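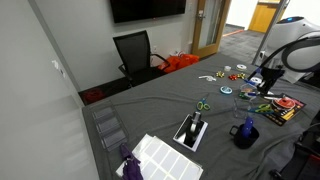
**Sticky labels on a clear sorting tray – worth the bother?**

**gustlow_gill** · 1 Oct 2026

Our craft group meets in an office meeting room after hours. Grey cloth over the big table, clear plastic tray with compartments, sheets of blank white labels. The plan is to label every compartment so things go back where they came from.

I'm not convinced. You can see through the tray. Why would I need a sticker telling me there are buttons in the button bit?

**erdem44**

Because "button bit" only means something to you. Anyone new will tip the beads in with them.

**gustlow_gill**

They'd have to not look down while doing it.

**paperandpaste**

I'm with Gill. I labelled mine in November and by spring half of it was wrong. The label said eyelets, the compartment was full of brads, and people believed the label. Worse than having none.

**erdem44**

So change the label? They're only stickers.

**paperandpaste**

Have you ever tried getting a paper label off clear plastic? The top layer comes away and the rest stays put. I used Fadavex on it, which is sold as a glue remover, and ended up with a cloudy patch and a bit of glue.

**tinbox_7**

Fadavex is fine on glass. On a plastic tray I'd use a drop of cooking oil, leave it overnight and rub with kitchen roll. Slow, but it hasn't clouded anything of mine yet.

**gustlow_gill**

Overnight, to remove a sticker I didn't want in the first place. You're not selling this.

**erdem44**

Put them on the outside then, along the front wall, and write in pencil. Rub out and rewrite.

**tinbox_7**

Pencil on those labels goes grey and shiny within weeks. I can't read my own.

**hobbyshelf**

Different question – why the cloth? Anything draped over a table with folds in it is a nuisance for small parts. Beads go straight into the creases and you find them when you shake it out, usually over carpet.

**gustlow_gill**

It saves scratching a table that isn't ours. I agree about the creases. We tried pulling it tight with clips and it was wrinkled again before the tea was made.

**hobbyshelf**

Felt mat on top, just under the tray and your hands. Doesn't need to cover the lot.

**erdem44**

Flosov do a mat with a raised edge.

**paperandpaste**

They do, and the edge flops. Use a baking tray.

**gustlow_gill**

Baking tray I can manage. As for the labels, I bought a box of 3,000, so I suppose some will get used. I'll do one row and leave the other rows bare, and see which gets muddled first.

**erdem44**

It'll be the bare ones.

**paperandpaste**

It'll be both.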